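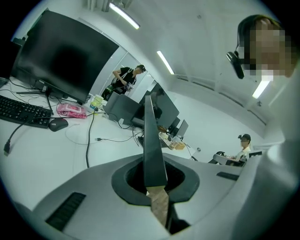
A headset keeps both hands free among the desks.

Small repairs at home: my habits

Before I unscrew anything, I put a light-coloured towel on the table. Small screws do not roll away on it, and I see them easily. I keep them in an old muffin tin, in the order they came out.

Glue needs patience. I leave a joint clamped for 3 hours, even when the label permits less - my kitchen chair from July is still solid.

For sanding, start with the coarse paper and finish with the fine one. Wipe the dust with a damp cloth between the two.

Never force a stuck screw. Put one drop of oil, wait for seven minutes, then try again with a screwdriver of the correct size.

Mohsin Cheema, Miltthorpe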